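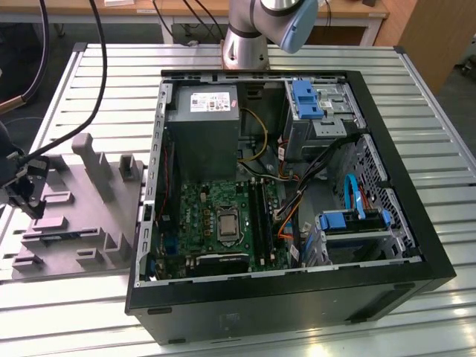 Where does the profile series stand at the end of this grant period?

Most of the writing is finished, and the first batch of journalist biographies is ready for readers, with a handful still waiting on a phone call or a family's blessing.

Progress report to the Cusska Fund
2021-10-16
Prepared by Desta Berhe, Adugna Profiles

Dear friends at Cusska,

Thank you once again for your patience with my letters, which I know run long. You asked when we started for short, readable life stories of reporters and radio presenters from Wolevthorpe and the towns nearby, people whose voices everybody remembers but whose lives were never properly written down. We promised you 90 profiles over the whole project, and I am very glad to say we are well along.

The research has been slower than the writing. Birthplaces and school years sound like the easy part, but old newspaper notices disagree with each other all the time, and one much-loved presenter gave a different birth year in every interview she ever sat for (her nephew laughed when we asked him, and then gave us another one). Where we can't settle a date we now say so in the profile and leave it there. Yeshi Ejigu, our editor, has been firm on this point and I have come to agree with her, although it did cost us some tidy opening lines.

We held back 6 profiles this period. In two of them the family asked for more time to read the draft, and they will have it. The other four lean too heavily on a single source, a souvenir booklet from the Onico radio station, and Yeshi would like a second voice in each before they go out. I was disappointed at first - two of those were my favorites - but she is right.

Salary and net worth questions have come up again. Readers search for them, we know that, and similar sites print a figure for everyone. We have decided to leave them out unless the person has spoken about money in public. Family details are handled much the same way: spouses and grown children are named only if they have already been named in print or have told us they are happy to be.

Spending is close to plan. Travel came in lower than we expected, and with your permission we would like to move what is left into transcription, where we are behind. There are 5 long interviews still on tape, all of them wonderful, and one has a good story about a live broadcast and a runaway goat that I refuse to summarize.

Between now and December we hope to clear the held profiles, finish the transcripts and start on the sports reporters, who have been asking Yeshi, very politely, when their turn is coming.

With warm thanks,
Desta Berhe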